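Home Projects Reports People Contact

Betancur handheld grippers: setup and upkeep, progress report for September
Filed to Sellport by the Felcombe bench

Hi Thijs,

You asked for the real state of things and not the slide version, so I'm typing this up with a coffee next to the bench while the charger does its thing. Short answer: the pair is working, we are recording again, and the left unit has stopped eating my evenings. Longer answer follows (you know me).

When I last wrote, the left gripper had a lazy finger. You would squeeze the trigger and one side would arrive a hair before the other, which is fine for picking up a sponge and terrible for picking up one layer of cloth. I spent far too long blaming the trigger spring. I swapped it, swapped it back, and swapped it again with one from the spares bag! The real culprit was a worn pivot on one of the linkage arms. There was enough slop in it that you could wiggle the finger with your thumb.

So I stripped both units down on the same afternoon, cleaned out the pivots, replaced the worn one and put everything back with fresh thread locker. I also reseated the finger pads on their screws, and a couple of those screws were looser than I like to admit in a report with your name at the top. After that I ran the open and close check, 595 cycles on each unit, with a stop partway to feel for play. Nothing on the right. The left had a faint click near the end that went away when I backed one screw off a touch. I'm keeping an eye on it.
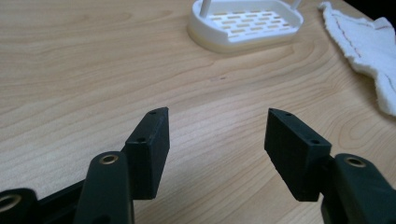 Jaws open on the bathroom set, with the soap dish and towel beyond the pads.

Sessions since the rebuild: 158 recorded, 141 kept. The ones we threw out were mostly my fault and not the hardware's. I kept starting before the tracking had settled, and there was one bad stretch where a cable had worked its way half out of its plug and I didn't notice until I was reviewing the files (yes, I know, you told me to check the plugs first). I've now got a little card taped by the keyboard. It goes:

Plugs in, both sides, tug once.
Squeeze and release each gripper, watch both fingers.
Wipe the pads.
Wait for tracking to go steady.
Go.

It takes me 52 seconds if nothing is wrong, and I've stopped skipping it.

Pad wear is the other thing you wanted to hear about. The pads are holding up better than I expected. Towels seem kind to them, and hard plastic is where they pick up a shine. I'm wiping them down at every battery change and swapping them left to right at the end of the week, so they'll wear evenly. We still have one unopened set in the drawer. Erotitz says more can ship with the next order, and I'd like to say yes to that if you're okay with it coming out of the consumables line.

Now for the cell itself, where I think you'll be happiest. I finally did the floor. Everything that used to wander got a mark or a proper run, and I went back over the calibration from scratch once it was all in position. It came out clean on the second try. The first try I'd leaned on the table, so that one goes in the bin.

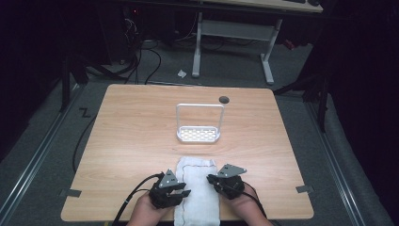
Cable routing is the piece I still want to fix, and I'd like to spend a bit of next month's hours on it. Each gripper has its own black lead, and how it hangs makes a bigger difference than you'd think. With the towel folded at the near edge and a gripper on either side of it, the left lead drops away to the left and the right one heads down toward the lower right, so they stay out of each other's way nicely. Reach across your body, though, and they cross, and then you feel the drag in your wrist and your grasp goes crooked. I want to try a light overhead hanger with a bit of elastic in it. Cheap stuff, nothing that needs a purchase order, and if it's annoying I'll pull it down again.

Two things I need from you. First, a yes or no on the extra pads. Second, could you ask the Sellport side whether they want the maintenance log in the same folder as the session files or kept separate? I've been doing both, and it's getting silly.

Next up for me is the hanger, another cycle check on the left unit, and writing the pivot job up properly so that whoever does it next can skip the whole spring business. Call any time after lunch, I'm usually at the bench.

3 comments | 2 shares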